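Filed under: Community Notices | Household & Storage

The Cladlow Residents' Association will hold its household sorting month in November. The program is open to all 716 member homes and asks families to gather small boxed goods, packets and bagged items from bedrooms and closets into one covered bin per room.
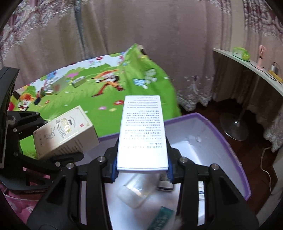
A translucent storage bin with a purple rim, beside a bed with a green cartoon-print blanket.

Members are requested to keep printed boxes whole, so that the text on them remains readable, and to place small items in clear plastic bags. Unopened goods may be brought to the Meredith Street hall between 9 a.m. and noon. Last year the association received over 3000 items from 31 streets. Bin labels are available at the Siso Road office at no charge.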